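Packaging Reuse in a Small Returns Room
Project report, Group 5
Module: Storage and Handling, spring term
Draft 2 — refs still to be added

1. What we looked at

Cartons that come back, get put on a rack and stay there. Our host was Terberg, a small warehouse unit on the Odach estate. Question from the module sheet: can outer cartons be kept and used again instead of flattened, and what does that do to shelf space. We took the question fairly literally.

Visits in April, mornings only, because the room is busy after lunch.

2. The big cartons

Two-part type, lid over body. Good for reuse becuase there's no tape across a flap to tear, you lift the lid and look in. Bad for stacking if the lid sits crooked. The EcoFlow carton is one of these. Big, wide, product printed in black on the front so you know which way it faces. Scuffing on the lid but we graded it B (usable, not pretty). Seam straight all the way along.

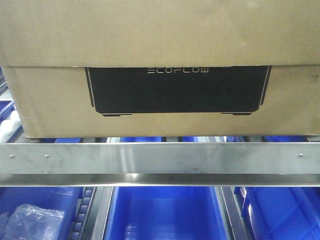 Grading by eye is going to drift, Yimer wrote on our first draft, and a B in the first week will be a C by the last one unless you keep a reference carton next to the rack. Fair. We did not have a reference carton for the first visit. From the second one on we did, and re-graded everything from the start, which ate a whole morning.

Rules we ended up with:
A — no marks, corners square
B — scuffs or pen marks, corners ok
C — crushed corner or soft base, flatten it

Pen marks turned out to be a problem of their own. People write on cartons and then the next person doesn't know if the mark is current. Suggest a sticker that peels off. Lideck sells a label for this but we didnt test it. 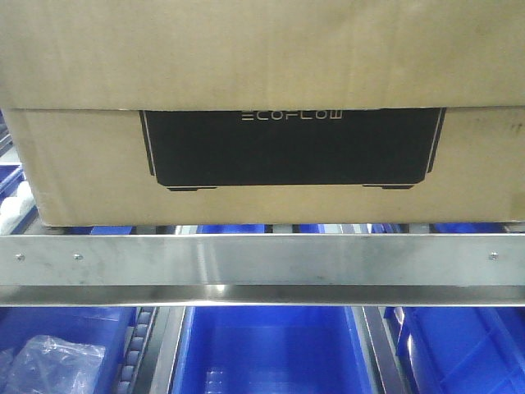 Fig. 2. Two-part carton above the steel rail, blue bins behind. Grade B.

3. Space

A carton this wide takes the full bay. Nothing goes beside it. The bins at the back can't be reached without moving it, so either bins or cartons, not both. Total logged over all visits was 599 cartons, 77 of them grade C. Those should have been flattened on arrival and would have freed most of the lower bays.

4. Tubes and inner pieces

Left out of the plan at first, added after visit two. Cardboard tubes are strong end to end and weak from the side, so they want to stand up. Laid flat under other stuff they go oval and then they're scrap. We kept them upright in an open carton, against the wall of it

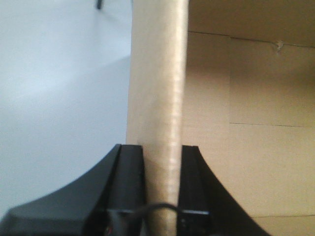
and that worked as long as the carton was deep enough. In shallow ones they lean and then fall out when someone takes the carton down. Same grades as above, except a tube with the winding coming apart at the end is straight to C. No B for tubes really.

5. Still to do

Weights. Proper table for section 3. Ask if the lid can be stored under the body when empty.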